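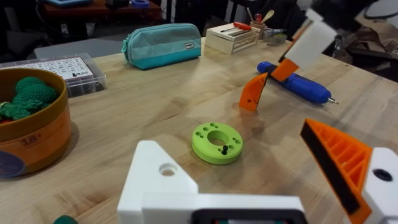

Stolbridge Shared Workshop
Minutes of the bench users' meeting, July 17, 2024

Present: bench users from Cadska and Ceva, plus two from the Hyun evening group. Apologies were received from the Monday-to-whenever crowd, as usual with no forwarding of their views.

1. Minutes of the last meeting
Accepted, although one member doubted that "the bench is now tidy" had been true even on the day it was written.

2. The butcher-block bench
The proposal was to oil the top before October. Ceva has a quote of $543 for sanding and oiling. Several members asked what was included at that price and got no clear answer. The top looks pale and sound enough to most of us. Deferred until a second quote comes in.

3. Things left on the bench
Long discussion, not much progress. Items raised:
- Blue cordless screwdriver. Belongs on the charging shelf. It was said that everyone knows this. The minutes record some doubt.
- Red-handled screwdriver. Currently stored on top of the small white crate. A member asked what the crate was for in that case.
- Turquoise zippered pencil case. Unclaimed. It has a small label, which has not helped.
- Round cardboard container with the orange "18+" band. Holds the knitted green cacti for the Hyun craft table. Hyun says they will be collected. They said so last time.
- Clear organizer box. The printed sheet on the lid is supposed to show what goes where. Cadska to check the contents against the sheet, which we suspect will not match.

4. Green discs
Cadska wants to print 14 more of the lime-green rings for the peg game. The meeting asked who is playing it. Cadska answered that people would if there were more rings.

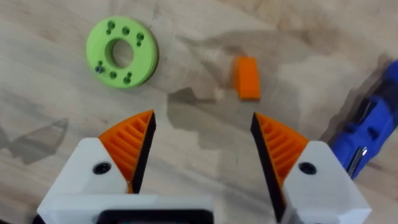 It was pointed out that the rings already made spend their time lying on the bench. Approved for four only, filament to come out of Cadska's own supply. The small black pegs are to be kept in a lidded tub from now on.

5. Budget
Balance stands at $300. A request for $100 toward new drawer labels was turned down, the old labels having made no difference anybody could name.

6. Any other business
Ceva suggested a sign asking people to clear up. There are two signs already. No action.

Next meeting in October, date to be agreed.

Stolbridge Shared Workshop | Contact the bench desk | © 2024 | Back to top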